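Compte rendu de la réunion technique du 19 septembre 2018
Cellule de simulation à deux bras, projet Rirker

Présents : Waltraud Dreßler (réglages), Hugo Royer (maintenance, secrétaire de séance)
Excusé : le représentant de Gaillard

1. Compte rendu précédent
Il est approuvé sans modification.

2. État du poste
M. Royer rappelle que le poste de calcul s'est arrêté 3 fois depuis la dernière réunion. Le journal donne chaque fois le code 706, qui correspond à une perte de liaison avec le pupitre de commande. Le câble a été remplacé. L'ancien câble est gardé dans l'armoire jusqu'à la fin des essais.

3. Réglage des pinces
Mme Dreßler a repris la course des doigts sur les deux bras du modèle. À gauche, l'ouverture était trop petite par rapport à la valeur du plan. À droite, la force de serrage était trop élevée pour les bouteilles. Elle demande que les deux fichiers de paramètres soient désormais enregistrés séparément, avec le nom de la personne qui les a modifiés.

4. Caméra de tête
L'inclinaison de la vue a été discutée assez longuement. M. Royer souhaite une remise à zéro de l'articulation du cou avant chaque série. Mme Dreßler préfère conserver l'inclinaison, parce que la machine réelle chez Clemalport travaille aussi avec la tête penchée. Il est décidé de faire les deux séries et de comparer.

5. Entretien
La sauvegarde des scènes de cuisine sera faite toutes les 4 000 prises. Le dossier 121 reste ouvert chez Irusness, qui n'a pas encore répondu sur la licence.

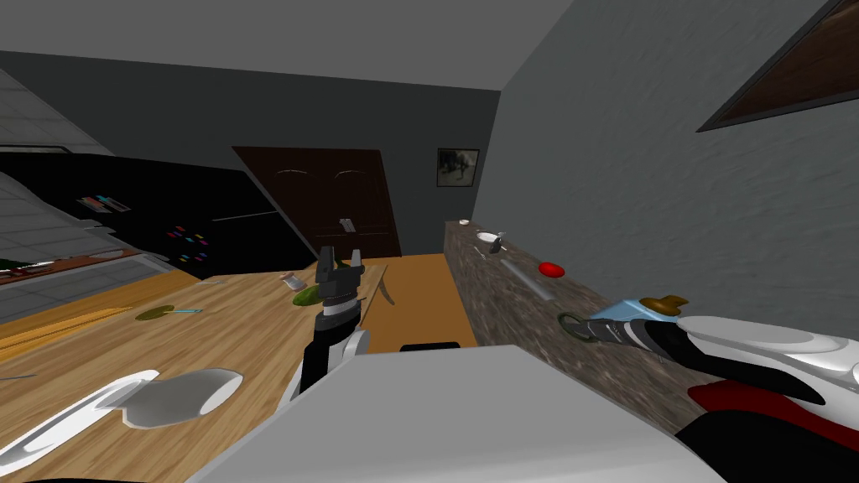
Pour la série avec la tête penchée, Mme Dreßler prépare la liste des positions de départ et l'envoie à M. Royer avant la prochaine réunion, prévue en octobre. La date exacte sera communiquée par courriel.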